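Film Studies: Reading Popular Cinema
Handout 5: The heist film
Tutor: Josiane Deschamps
Comham Evening Classes
Revised 14/03/2023

Please read this before the session. The screening takes up most of the first half, so we will start the film promptly and talk afterwards.

1. What counts as a heist film

A heist film is a crime film built on one large theft. The theft is planned, carried out and then dealt with, and most of the running time goes on these stages. A film that has a robbery in it is not always a heist film. In a gangster picture the robbery may be over in a minute, and the story is really about power or family.

The term "caper" is used for the lighter kind, where we expect the thieves to get away with it and very few people are hurt. The line between the two is loose and reviewers use both words for the same film. In your essays, pick one and say what you mean by it.

2. The usual shape

Most examples fall into these parts, though the order can be changed:

The offer. Someone brings the job to the main character, who has often just left prison or given up crime.
The recruitment. Each member of the crew is met in turn, usually while doing the thing they are good at.
The plan. Maps, models, rehearsals. The audience learns the rules of the building.
The job itself.
The aftermath. Sharing out, falling out, arrest or escape.

The Asphalt Jungle (1950) has nearly all of this in place, and it is the film later directors keep going back to. The Killing (1956) uses the same material but tells it out of order, with a narrator giving the times. Rififi (1955) is known for its long robbery sequence, played without dialogue or music. We will watch that sequence in full.

3. How much the audience is told

This is the main topic for the session. There is a working rule, which you will find in a lot of writing on screenwriting: if the plan is explained fully beforehand, it will go wrong; if it is kept from us, it will probably work. The reason is practical. A plan that is described and then goes perfectly has to be sat through twice.

Ocean's Eleven (2001) does something in between. We are told a good deal of the plan and believe we know it all, and one part has been held back. Some viewers feel cheated by this on a first viewing. Tamsin Costigan, who taught the course before me, used to ask her groups whether the film had lied or had simply kept quiet. I still think it is a good question and we will spend some time on it.

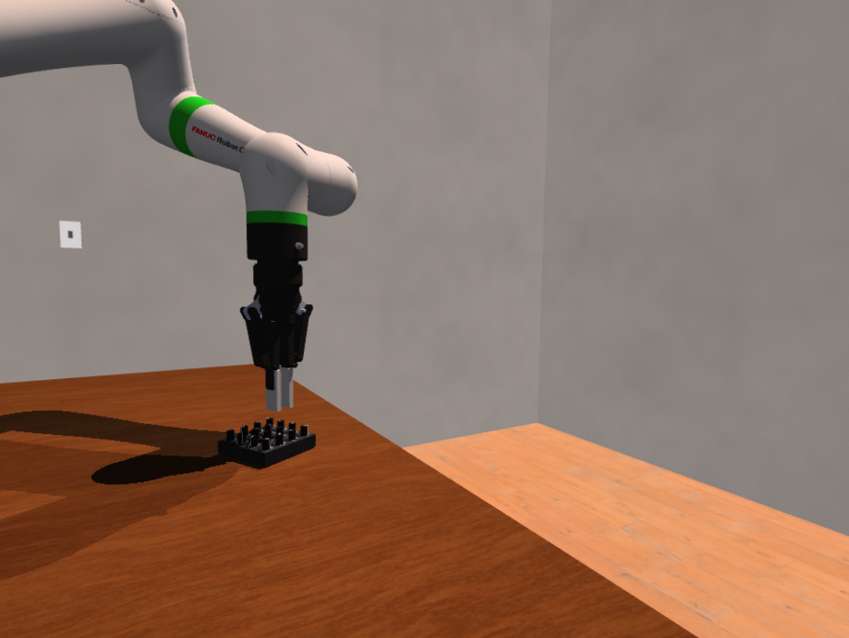 Think also about who explains the plan. Often it is the leader, speaking to the crew, and the crew stand in for us. They ask what we would ask. In other films the explanation is laid over pictures of the job being done, so that the planning and the theft happen together on screen. This saves time and also makes the crew look very sure of themselves — which is useful if something is about to fail.

4. Sound in the robbery sequence

While watching Rififi, make notes on sound only. Leave the story for the second viewing. Write down:

any noise the men make by accident
any noise from outside the room
the point at which you first noticed there was no music

Compare it with Topkapi (1964), made by the same director, Jules Dassin. It also has a long and quiet theft, but the tone is much lighter.

5. Endings

Under the Production Code, American films could not let crime be seen to pay, so the early heist films end in death, prison or lost money. The Killing finishes at an airport with a suitcase. By the late 1960s the rules had gone, and endings became more open. The Italian Job (1969) stops before we find out.

6. Written work

Write 500 words on one robbery sequence from any film in the genre. Describe briefly what the audience knows before it begins, then what it learns during it. Do not retell the whole plot. The piece is marked out of 50, with 25 of those marks for close reference to the sequence.

If you wrote on Rififi for the February exercise, please choose another film.

Late work loses 2 marks a day unless you have spoken to me first.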